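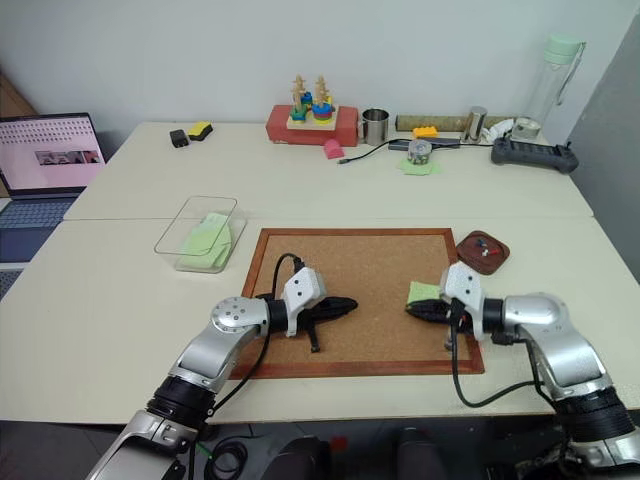

Workshop Tips: When a Gripper Drops, Drags or Snags

By Hoi-yan Kao
04/09/2025

We wipe a cork board with the two-arm robot as a practice job, and in January it went wrong. The right arm closed on a sponge, lifted it, and let it slide out halfway across the board. The arm kept going. It made the rest of its strokes with bare fingers and dug a groove in the cork before Pak-hei Yen got to the stop button. A moment later the loose cable on that side caught under the edge of the board and dragged it toward the front of the table.

No one was hurt. The board has a groove in it and we had to replace a cable clip. Most of what follows comes out of that afternoon.

Stop first, then reach. Pak-hei's first move was to grab for the sponge, and that is how people get pinched. Press the stop, wait until both arms are still, and only then put a hand on the table. On our setup a stopped arm can still sag a little when the power is cut, so keep your wrist out from under it.

Look at the finger tips before each session. The black plastic fingers wear at the ends, and a worn tip holds a soft thing badly. Run a fingernail along the inside face. If you feel a ridge or a frayed bit, trim it flush with a sharp blade or swap the finger. Ours had picked up fine cork dust as well, and dust makes plastic slick. A dry toothbrush gets it off. Don't use oil or furniture spray anywhere near the grip. 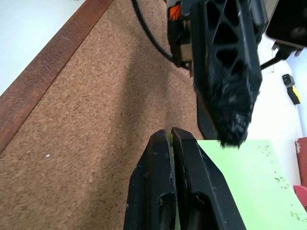
Check the grip with a tug. After the fingers close, pause the program and pull gently on whatever they hold. A sponge should bend before it slips. If it slides, open up, move it deeper between the fingers and close again. Raising the force is the last thing to try. Chi-keung Wan turned ours up from 50 to 70 percent in the settings and the sponge popped out sideways like a wet bar of soap.

Give cables a loop, and keep the loop up high. A cable needs slack for the wrist to turn, but slack that hangs down onto the work will find an edge to catch on. Move each arm by hand through its full reach with the power off and watch where the cable goes. Clip it wherever it touches the table. We use the soft Zosell clips. Zip ties pulled tight will damage the jacket in time.

Fasten the board down. A cork board weighs very little and will travel with anything that hooks it. Two strips of rubber shelf liner under the frame are enough for wiping. For anything with more push in it, use clamps, and put them on the side the arms don't cross.

Keep the two arms from meeting. If both have to work near the middle, have one wait. Shih-chieh Hung runs every new program at the slowest speed the first time through — dull, but you have time to see trouble coming.

Fixing gouged cork. Shave some crumbs off an old bottle cork with 50 grit paper, mix them with white glue to a stiff paste, and press it into the groove a little proud. Leave it overnight and finish with 600 grit, sanding lightly so the patch ends up level. The color won't match exactly. Vacuum the board well afterward, or the crumbs go straight back onto the fingers.

Write down what happened. Our notes are a page taped inside the cabinet door: what slipped, which arm, what we changed. The second time a sponge got loose, the page told us it was the same finger.

Recent tips
Getting Old Glue Off a Kevine Clamp
Sharpening a Block Plane on Sandpaper
Haoran Xiong's Way to Label Power Cords
Quieting a Rattling Ilik Shop Fan
Storing Sponges So They Dry Out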